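Greifer gegen Schiebestab -- Vergleichstest in einem Nachmittag

Stand Februar 2021. Gilt für Tratance-Steuerung ab dem zweiten Update, ältere Stände haben das Menü woanders.

Kurz vorweg: die Anleitung ist für Leute, die den Arm schon laufen haben und wissen wollen, ob sich der Umbau vom Zweibackengreifer auf den Stab lohnt. Wer noch beim Einrichten ist, erst die Seite "Arm anschließen" lesen. Dort steht auch das mit dem Not-Halt. Bitte wirklich lesen.

Was man braucht

Arm mit Flansch, Klemmhalter, Rundstab mit abgerundetem Ende. Den Backengreifer zum Vergleich (bei uns der Ankrah, der kleine). Eine Kamera, fest montiert, schräg von vorn auf die Fläche. Holzbrett, möglichst eben. Ein Satz Klötze in verschiedenen Formen und Farben. Inbusschlüssel, Maßband, Klebeband, Stoppuhr oder Handy.

Brett auf den Lochtisch, mit der Wasserwaage prüfen. Unseres war auf einer Seite 2 mm höher, das reicht schon, damit Zylinder weglaufen wenn sie umfallen. Papierstreifen drunter, fertig.

Schritt 1: Stab einspannen

Arm in Wartungsposition fahren, Antriebe aus. Greifer ab, Stecker sichern (Kabel mit Klebeband an den Unterarm, sonst schleift es). Klemmhalter aufsetzen, Schrauben erst alle locker, dann über Kreuz anziehen. Stab rein bis Anschlag. Von Hand dran drehen -- darf sich nichts bewegen. Wenn doch, nochmal auf und sauber machen, meistens ist Fett am Stab.

Länge messen. Vom Flansch bis zur Spitze, bei uns 237 mm. Nicht aus dem Datenblatt abschreiben, der Halter trägt auf.

Schritt 2: Werkzeugpunkt eintragen

In der Steuerung unter Werkzeug ein neues anlegen, Namen vergeben, Länge in Z. X und Y bleiben auf null, solange der Stab mittig sitzt. Masse nicht vergessen! Ohne Masse meldet der Arm beim ersten schnellen Verfahren eine Kollision und bleibt stehen, und man sucht eine halbe Stunde.

Dann die Höhe anfahren. Langsam, 5 Prozent. Ein Blatt Papier aufs Brett, runter bis es gerade klemmt, 4 mm hoch, Position speichern als "Schiebehöhe". An allen vier Ecken gegenprüfen, nicht nur an einer. Fedir Hrytsenko hat bei uns nur links vorne geprüft, und hinten rechts war dann eine schöne Rille im Holz.

Schritt 3: Klötze verteilen

Frei Hand hinlegen, mit Abstand. Kein Raster, sonst vergleicht man nur das Raster. Zwischen zwei Klötzen mindestens eine Stabbreite plus Luft, beim Backengreifer mehr. Vorne Platz lassen, da ist das Ziel. 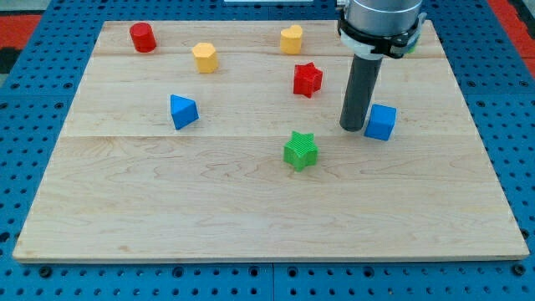
Stab dicht über dem Brett, links neben dem blauen Würfel. Vordere Planke frei.

Sterne und Herz sind die schwierigen Teile. Der Stab rutscht an einer Zacke ab oder hängt sich in die Kerbe, je nachdem wie man ansetzt. Würfel und Sechseck dagegen sind dankbar, flache Seite, mittig schieben, gut.

Schritt 4: Durchläufe mit Stab

Ein Durchlauf = ein Klotz von seinem Startplatz in die Zielzone vorne. Zielzone mit Klebeband abkleben oder im Kamerabild einzeichnen, egal, hauptsache immer gleich. Wir haben 50 Durchläufe je Werkzeug gemacht. Weniger geht, aber dann streut es so, dass man am Ende nichts sagen kann.

Ablauf: Stab über freie Stelle hinter dem Klotz, absenken auf Schiebehöhe, langsam ran, schieben. Nach jedem Stück kurz anheben und neu ansetzen wenn er sich wegdreht. Nicht gegendrücken. Geschwindigkeit so lassen wie sie ist und NICHT zwischendurch ändern, auch wenn es nervt.

Aufschreiben: Form, Zeit in Sekunden, wie oft neu angesetzt, umgefallen ja/nein, Nachbarklotz berührt ja/nein. Tabelle reicht.

Schritt 5: Umbau und das Gleiche mit Backen

Werkzeug wechseln, Werkzeugpunkt umschalten (!), Höhe neu einmessen. Dann gleiche Startplätze. Am besten vorher ein Foto vom Brett machen und danach legen, geht schneller als messen.

Beim Greifer zählt zusätzlich: Öffnungsweite vor dem Zugreifen und ob er beim ersten Mal gepackt hat. Bei Prismen quer über die flachen Seiten greifen, über die Kanten dreht es das Teil raus.

Was bei uns rauskam

Würfel und Sechseck: Stab schneller. Weniger Weg, kein Zugreifen, kein Loslassen. Beim Stern umgekehrt, da war der Greifer klar vorn. Zylinder stehend ging mit beiden, mit dem Stab kippt er halt gern wenn man zu hoch ansetzt. 17 von den 50 Stabläufen mussten wir mindestens einmal neu ansetzen, fast alle Stern oder Herz.

Catherine Paterson hat das Ganze in Cloltdale mit dem Dusska-Regler wiederholt und kommt bei den Sternen besser weg als wir. Der regelt weicher an. Haben wir selber noch nicht probiert, Vergleich kommt im Juni wenn das Teil da ist.

Typische Fehler

Arm stoppt kurz vor dem Brett: Masse falsch oder noch der alte Werkzeugpunkt aktiv.

Stab zittert beim Schieben: Klemmung locker. Oder Schiebehöhe zu niedrig und er kratzt.

Kamera findet einen Klotz nicht: der steht hinter dem Halter. Arm erst zur Seite fahren, dann Aufnahme auslösen. Bei uns ist das anfangs ständig passirt, vor allem hinten rechts.

Farben werden verwechselt: Licht. Deckenlampe an lassen, Weißabgleich fest einstellen. Gelb auf hellem Holz ist am empfindlichsten.

Klotz dreht sich im Kreis: zu weit außen angesetzt. Nochmal hoch, einen halben Zentimeter Richtung Mitte, dann gehts.

Die Vorlage für die Tabelle liegt im Downloadbereich, Datei ist vom Greifer-Test übernommen, die Spalte "Öffnungsweite" beim Stab einfach leer lassen. Fragen unten in die Kommentare, bitte mit Softwarestand.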